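Granau gets its first reptile and amphibian rehoming centre

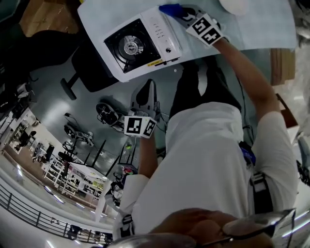
I've been waiting ages to write this one. Granau finally has a proper place for unwanted reptiles and amphibians, and it opened its doors in September in the old seed shop on Meireles Street. It's called Heker House, and if you've ever tried to find a new home for a fully grown bearded dragon round here, you'll know why I'm so pleased.

Until now the nearest option was the big animal home over in Ditudgate, and they only take cats, dogs and the odd rabbit. I rang them two years ago when my neighbour moved abroad and left me holding a corn snake (in a pillowcase, which is how you're meant to carry them, but still). They were very kind and couldn't help at all. I ended up keeping the snake. She's called Biscuit and she's asleep behind me as I type.

Heker House is run by Kheri Shirima, who spent years keeping tree frogs at home before the frogs took over the spare room, then the landing. Kheri told me the centre had 119 animals promised to it before the paint was dry – mostly geckos, terrapins and royal pythons. There's room for a few more, but not many, and terrapins are already on a waiting list. People buy them when they're the size of a coin and then they grow as big as a dinner plate and need a tank you could bath in.

Setting it up cost more than I'd have guessed. The heating and lighting alone came to 2000 pounds, and another 700 went on locks and new glass for the snake room. Most of it came from local keepers, plus a sponsored walk that I did in the wrong shoes.

What I like best is how they match people with animals. You can't just turn up and leave with a chameleon. You have a chat first, then you come back and help with a feed, and after that someone looks at photos of your tank and checks the temperatures with you. I thought that might put people off, but there were 31 names down for visits by the end of the first morning, and a fair few were families who'd never kept anything with scales before. One little girl wanted a toad, only a toad, and would not be talked round to a gecko. Quite right too!

They also have a quiet hour from four o'clock for anyone who's nervous of snakes and would like to be less so. My sister is going. She doesn't know yet.

If you want to give up an animal, please ring first and don't leave it on the step, even in a warm spell. They could do with clean newspaper, old towels and plastic tubs with lids that fit, and you can drop those off any afternoon. Adoptions are by appointment, and the form is on the counter next to the crested geckos.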